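Reading time: 2 min

Print | E-mail this

A second life for the Gumholm grain store

The old grain store at Gumholm stood shut for years before Flukumier took it on. The architects kept the brick shell and put 2 floors of workshops inside it, with 271 square metres to let. 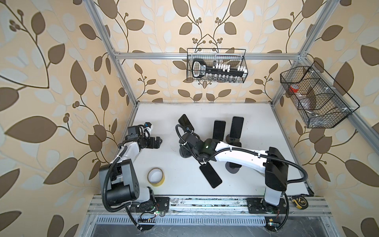
Leaf-print wallpaper and a white tabletop.

Most of the roof timbers stayed. New stairs went in at the north end, and work finished in November.

Comments

Ghanem: Glad they kept the hoist.

Cirnmont reader: What are the rents like?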